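Enitz Equipment Library
Progress report to the Gorneo Fund
Jul 30, 2021

Summary

The library has now been lending for a full year from the ground floor of the Lemieux Street building. Membership stands at 314 households, and members took out 1,446 loans over the grant year. Both figures are above what we put in the application. Spending is within the approved budget, with one line over and one under, explained below. The move to the new catalog is later than planned and will run into August. We ask the Fund to note the change of date. We are not asking for more money.

Lending

Demand follows the seasons. Through the winter most loans were for indoor jobs: wallpaper steamers, tile cutters, carpet cleaners, sanders. From early spring it shifted to the garden, and the hedge trimmers and the two tillers were booked almost every weekend. We had expected the carpet cleaners to be quiet once the weather turned. They were not, and both machines had a waiting list for most of the spring.

The loan period is still one week, with one renewal if there is no one waiting. We tried a two-week loan for ladders and sawhorses in the fall. It made little difference to how long people kept them and it lengthened the wait for everyone else, so we went back to one week.

Late returns are a steady problem but not a growing one. Most are a day or two over. We send a text message on the due date and phone on the third day, and the phone call usually settles it. Three items were never returned and have been written off: a cordless drill, a stud finder and a set of wood chisels. The drill has been replaced. The other two had been borrowed very little and we have left them off the list.

Membership

The yearly fee is $40, and it is waived for any household that asks. We do not ask for proof. Fewer households have taken up the waiver than we allowed for, which is part of the reason fee income is slightly ahead. It may also mean that people do not know about it. The waiver was mentioned only on the back of the sign-up form until April, when we moved it to the front, and requests went up after that.

Most members still live within walking distance of Lemieux Street. The east side of town is thinly represented. There is no direct bus, and a tiller is not something a person can carry on a bus in any case. The delivery day set out in the application was meant to help with this. It ran twice a month from October and was used mainly by members who already lived nearby and did not have a car. We plan to keep it going and to advertise it on the east side, at the grocery store and the clinic.

Catalog and labeling

The old spreadsheet was the weakest part of the operation when the grant began. It held several names for the same thing, and some items had no number at all. We chose Mesalard as the new catalog after comparing it with one other product. It handles bookings and reminders in one place and it can be used from a phone at the counter.

Moving the records across has taken longer than expected. The import itself was quick. The slow part was checking every entry against the shelf, deciding on one name for each type of item, and making sure the number on the item matched the number in the record. Garden equipment and power tools are finished. There are 89 items still to be checked, nearly all of them hand tools and kitchen equipment — the pressure canners, the large stockpots and the cider press among them. 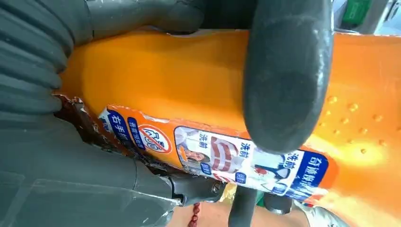
Orange plastic item with its printed label strip.

Labels have to survive mud, oil and a pressure washer. Paper labels under clear tape came away within weeks, so we stopped using them. Engraving works on metal and is now our standard for hand tools. For the rest we use adhesive labels, placed away from the grip where there is room to do so. Very small items, such as drill bits and router bits, are numbered by the case only.

Repairs and safety checks

Every powered item is tested when it comes back and given a full check twice a year. The spring check took four of them out of service. Two needed new cords and are back on the shelf. One of the leaf blowers was not worth repairing. The wet saw is waiting on a pump that has been on back order since May.

The repair line is over budget. The cause is carpet cleaner parts. Members tend to use these machines on jobs they were not built for, and the brushes wear out fast. We now hand out a one-page instruction sheet with each machine and ask borrowers to empty and rinse the tank before bringing it back. We have also priced a heavier model and may buy one next year from fee income.

Building

The roof leak over the back storeroom was fixed by the landlord in March. Nothing was damaged apart from some cardboard boxes. The shelving bought with the first grant payment is in place along both long walls, and the aisle is now wide enough for a hand truck. We would still like a ramp at the side door. The landlord has agreed in principle but has not given a date.

Budget

Staff hours, rent and insurance came in as planned. Repairs are over, as described above. Printing and publicity is under, mostly because the open house was postponed and then held outdoors with very little printed material. We have covered the first from the second, within the limit for transfers in the grant terms. The full statement is attached as Appendix A.

Next period

The remaining catalog work will be finished by the end of August, and online booking will open to all members once that is done. A small group has been testing it since June. Their main complaint is that the calendar shows pickup times when we are closed, and we have raised this with the supplier.

After that the priorities are the east side publicity, the fall check of powered items, and a decision on Saturday hours. Members ask for a later closing time on Saturdays more than for anything else. It would mean moving staff hours from a weekday evening, and we want a few weeks of booking data from the new catalog before we choose which one.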